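Plustham Laundry Notes, data card

Last changed: 2022-06-10
Maintained by: Meifang Tang and Rafferty Szabo
Contact: please open an issue, we read them in the evening

What is in this folder

Plustham Laundry Notes is a small collection of written notes about home laundry: sorting, filling the machine, taking out, carrying, hanging and folding. The notes were made in shared houses in Plustham and Grendton. Each note is a short text with a few fields, and some notes have a photograph next to them. There are 163 notes in this version.

We began in November, when Lihua Zou moved house and wanted to compare how different households do the same work. At first it was a shared document with many colours and no rules. Daithí Hennessy made it into a table, and the present form comes from his table.

Fields

note_id: a number, never used again after a note is deleted
house: Plustham or Grendton
stage: one of sort, fill, take_out, carry, hang, fold
container: what the laundry is carried in (basket, bag, bowl, arms)
colours: white, dark, mixed, unknown
text: the note itself, up to 200 words
writer: initials of the person who wrote it

The field "colours" describes what is in the container at the moment of the note. It does not describe the wash programme. Please keep this difference in mind, we made this mistake ourselves in the first version. A basket of white things with one black thing on top is "mixed", also if the black thing will be taken away before the door is closed.

The stages "fill" and "take_out" are the most difficult to separate. In both cases the door is open and a container stands in front of the machine. If the writer did not say which one it was, we asked them. If they could not remember, the stage is left empty and we did not guess. 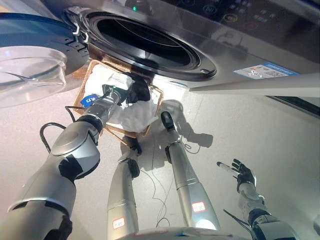 For "container" we use the word basket for everything which has stiff sides, woven or plastic. In an older version we had separate words for the materials, but the writers used them in different ways and Jianhua Jia joined them again. If the material is important to you, search in the text field. Many writers mention it there, usually when the edge of a woven basket catches on knitted things.

"Arms" means that the person carried the laundry without any container. It is more common in the Grendton notes, where the machine is close to the drying room.

How the notes were written

The writers got one page of guidance. It asked them to write directly after the work, to use their own words, and to say where the container was standing. Some wrote in English and some in Chinese. Meifang Tang translated the Chinese notes, and Rafferty Szabo read all the translations once. The original texts are in the folder "original", with the same note_id.

We corrected spelling only if the meaning was not clear. Expressions like "put the whites to swim" stay as they are.

Known problems

There are too many notes for filling and too few for folding. People like to write when the machine is starting, and later they forget.

Detergent is mentioned in very different ways. One writer says "a cap", another says "a bit", another gives the amount in millilitres. We did not try to make this equal, so please do not compute anything from it.

The house names were exchanged by mistake in 2 notes. They are corrected in this version, but an old copy may still have the error.

Socks are sometimes called small things, and small things are sometimes underwear. We know about this and do not have a good solution yet.

Changes in this version

The value "tub" is removed from container and replaced with "bowl".
Around 50 notes have a corrected stage.
The guidance page is now included, in the file guidance.txt.
Names of neighbours are taken out of the text field.

Use and thanks

You may use the notes for teaching, research or for your own interest. If you publish something, please mention the name of the collection and the date of the version. Please do not try to find out which house a note comes from more exactly than the town.

We thank everybody who wrote for us, and the people in Grendton who let us keep the guidance page on the laundry room wall through the whole winter. A second set from Hidport is being translated and will have the same fields, plus one for ironing.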